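Chapter 4
A Visit to a Working Robot Cell

The first three chapters dealt with robots on paper: links and joints, grippers, and the sensors that tell an arm where it is. In this chapter we follow a class on its visit to the open day at Kando, a small automation firm in Troltton. The class had 16 students. Each group got 27 minutes at the cell, which the staff call Tistel, and then moved on to the wiring bench and the drawing office.

The work at Tistel is handling cloth and other small items inside a booth.
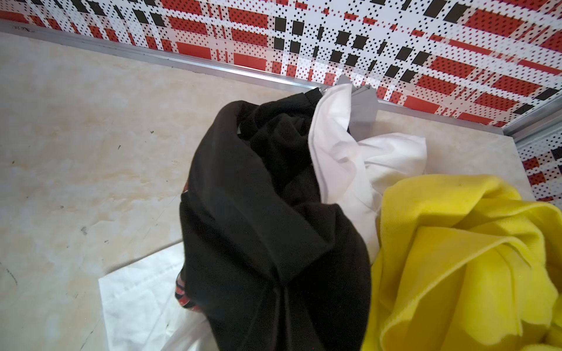 Fabric at Tistel, seen close up. 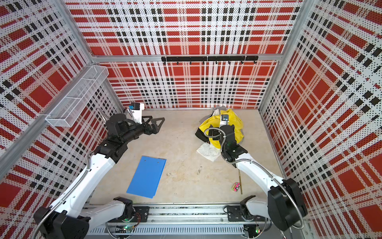

Why is cloth harder for a robot to pick up than a box?

A box keeps its shape. Once the robot knows where one corner is and how the box is turned, it can work out where all the other corners are, and those positions stay the same while the box is being lifted. Cloth has no fixed shape. It folds over itself, hides its own edges, and changes form as soon as a finger touches it. A robot that has planned a grip on one fold may find that the fold has moved by the time the gripper closes. It may also pick up two layers when it wanted one, or bring a second piece along with the first.

4.1 What to look for on a visit

Most visitors watch the gripper, since that is where the action is. Spend part of your time looking at the rest of the cell. Note how the arms are mounted and how far they can reach. Find out where the cables go. Look for the cameras and ask what each one is used for. A camera on the wrist gets close to the work, but its view changes every time the arm moves. A camera fixed to a stand or a frame sees the whole work area from the same spot, though an arm can get in its way. Many cells use both.

Watch at least one full cycle before you ask questions. A cycle begins when the arm leaves its rest position and ends when it comes back. Write down the steps in order. If the arm stops partway, write that down too, along with what it did next. The stops tell you a good deal about how the program is built.

4.2 Two arms or one

A single arm can pick up a towel, but it has trouble spreading one out. People nearly always use two hands for this job. One hand holds a corner while the other slides along the edge to find the next corner. A cell with two arms can copy this method, at a price. The arms share the same space, so the controller must keep each one clear of the other at all times. Often one arm waits while the other finishes its move. The waiting adds to the cycle time, and a cell with two arms seldom does twice the work of a cell with one.

Where both arms work over the same surface, the designer has to decide which areas each may enter. The simplest rule divides the surface down the middle. Kando's guide told the class that the firm began with this rule and dropped it, because too many items ended up on the line.

4.3 Keeping a record

The firm logs each attempt at a grip. The guide showed a printed sheet with 600 attempts on it, each marked as a success, a miss, or a double pick. A miss means the fingers closed on nothing. A double pick means that more than one item came up. The two faults have different causes and call for different repairs, so a log that only says "failed" is of little use to the person who has to fix the cell.

Ismail, the software used for the log, also stores the time of each attempt. With the times in hand you can tell whether misses are spread evenly through the day or bunched together. Section 4.5 works through a log of this kind.

Terms used in this chapter

Cell: the robot or robots together with the enclosure, the work surface, and the equipment around them.
Cycle: one complete run of a task, from rest position to rest position.
Double pick: a grip that lifts more than one item.
Reach: the farthest distance at which an arm can still do its work.

Before you read on

Choose a piece of clothing and drop it on a table. Pick it up by one corner using only your thumb and one finger, without smoothing it first. Repeat this 4 times and record which corner you found and how many times you had to let go and try again. Keep your notes for Section 4.4.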